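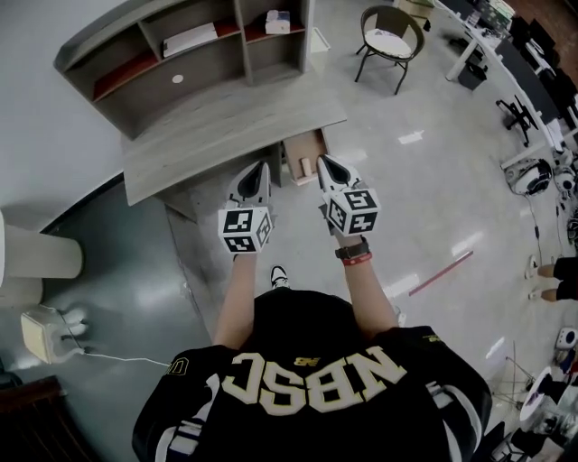
Couldn't you just pick the grippers up and get going, a reader wrote to me after the first edition, and fix whatever looks wrong later? I love this question, because I spent my first winter at Sarncombe working exactly that way (and most of the following December throwing recordings out!).

Chapter 2
Looking After a Hand-Held Gripper Pair

In Chapter 1 we got the Merier station unpacked and talking to its computer. Now we're going to keep it healthy. The station we'll follow through this chapter is the one I know best, a two-handed rig used for everyday furniture jobs like opening a desk drawer and taking something out of it. The person wearing it does the moving, the marker blocks tell the software where each hand is, and the fingers do the touching. Simple enough on paper!

I'll be upfront, I'm fussy about the markers. Those black-and-white square codes have to be flat and clean, and every block has to sit tight on its mount. If a block shifts a little under your thumb, the software will happily report a hand that's a little bit off, and it won't complain once. So wiggle each block before you power up. Then turn your wrist over slowly and look at every coded face under the room lights. A greasy fingerprint shows up as a dull patch. Dry microfiber takes care of most of them, and please keep the glass cleaner away from printed codes. I ruined a set that way.

Clothing matters too. Push long sleeves up so nothing flops over a code while you're reaching.

Next come the fingers. Open and close each side 30 times with nothing in the grip, and listen. You want the same soft sound on every stroke. A click usually means a loose screw at the finger mount, and a scrape means grit on the slide (Section 2.3 has the full strip-down, with the Prestberg hex set I recommend).

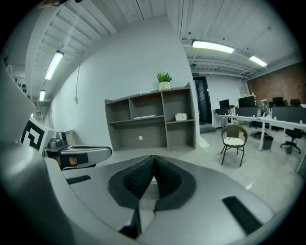
My pads look fine, so why would I change them, a student asked at our spring workshop, and I had to admit that mine had looked fine as well. Textured pads lose their bite before they look worn. On our station I swap them every 600 cycles of heavy drawer work, and I once stretched a pair to 645 out of pure stubbornness. The last few pulls slid right off the handle.

Always change both pads of a pair together. Mixed pads grip unevenly, and the object creeps toward the older one. When the new ones are on, close the gripper gently and sight down the notch between them. They should meet along their whole length.

Write the swap in the log before you do anything else. We use a plain Wiegand notebook that lives beside the charger, with the date, the side and the cycle count on one line. Section 2.1 starts with the blocks, so grab your cloth and a small screwdriver and switch the station off.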